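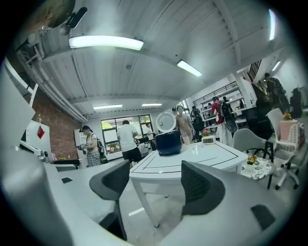
White table, workshop side.

December, 8:40 am

Glue line trials, batch 2. Carrying on from the Purkel hide glue mess. Switched to the Etley liquid stuff for the book spines, want to know if it stays flexible once the heating goes off overnight.

Test strips cut yesterday from the Titinville linen, all same grain direction this time (last batch wasn't, so throw out those numbers). Strips are 20 mm wide. Numbered in pencil on the back, lower left corner. Please don't use the blue pen again, it bled straight through on the thin paper and I lost two readings.

Room was chilly when I came in. Dial says 61 F, needle sticks though so tap it first.

Mixed the paste half fresh, half from the fridge jar. Fridge jar smells OK but has gone a bit grainy. Strained it twice. Still a few lumps, left them in, will note which strips got them.

9:30
Strips 1 to 8 glued and under weights. Used the old Khan press for the second half, platen is still out of true on the hinge side. Put two sheets of blotter there to make up for it. Needs a proper fix before we do anything for a customer on it.

Grammage check on the new endpaper: supplier sheet says 160, I get 163. Fine. Folds cleanly with the grain, cracks against it, same as the old stock.

11:15
First pull tests. Hung weight off the bottom edge, added washers until the joint let go.
Strip 1 - 637 g, clean peel
Strip 2 - slipped out of the clamp, no reading
Strip 3 - held well past strip 1, then the paper tore and the glue didnt. Good sign.
Strip 4 - lumpy one, let go early, 87 g. Ignore? Leaving it in for now but marked.

Clamp jaws need something grippier. Tried fine sandpaper folded over, better. Masking tape useless. 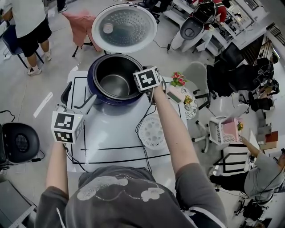 Did strip 2 over again with the sandpaper jaws and it read a touch under strip 1, so those two agree near enough. Strips 5 to 8 stay under weight until tomorrow, I want a longer cure on them before pulling.

2:00 pm
Sewing on the sample block. Five sections, link stitch, waxed thread. Tension too tight on section three and the fold started to cut. Undid it back to two and went again looser. Spine now swells a little more than I'd like, should come down in the press.

Rounded it with the small hammer while the glue was still tacky. Got a decent curve, slightly flat near the tail. Mull on next, then leave it alone!!

To do
- order more linen from Titinville, same shade, ask about the roll ends
- fix Khan hinge or at least shim it with something beter than blotter
- new jar of paste, label it with the month
- bend test on 5 to 8 after the cold night, open and close by hand, look for cracks at the shoulder
- find the other bone folder

4:50
Mull on, block between boards, light weight only. Glue pot soaking in the sink, lid off.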